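Search this journal Search Advanced

3. Recordings and listeners

I started with 16 live folk albums and one rule - no studio overdubs. I wanted to know if people can hear a hall, or if they only hear clapping and guess.

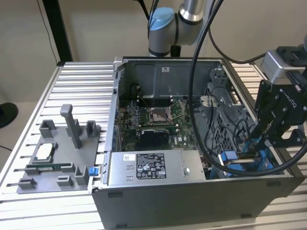 So I trimmed all the applause and cut the rest into short clips, 200 in all, mostly fiddle and hand drum. The Skurdale tapes were the hardest to cut, with so much coughing between the tunes (I grew fond of it!). Listeners heard each clip once and marked it "hall" or "studio."
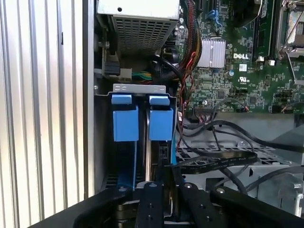 Figure 2. Gripper fingers inside an open Dell desktop chassis.

We collected 700 answer sheets and kept 667, dropping the ones with blank pages. Drums gave the room away far more often than voices did, and I had bet on voices. The Istell set fooled nearly everyone, me included.

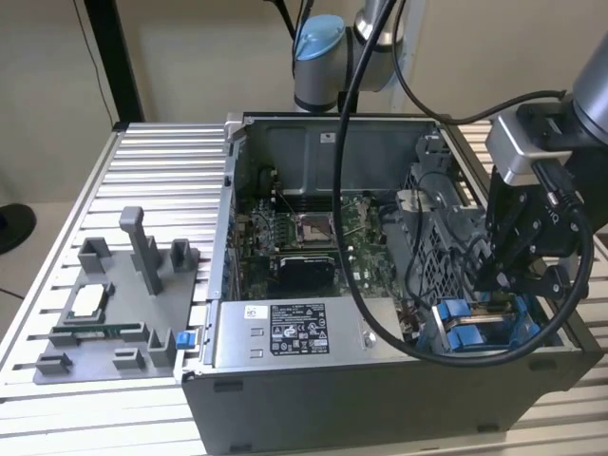

I should add that my listeners were mostly choir singers, who spend a lot of time in echoing churches. I'd like to run the test again with people who only use earbuds.

Comments (2)

Were the Jastden sessions in the set? They sound like a barn to me.

Nice section, but please share the clips!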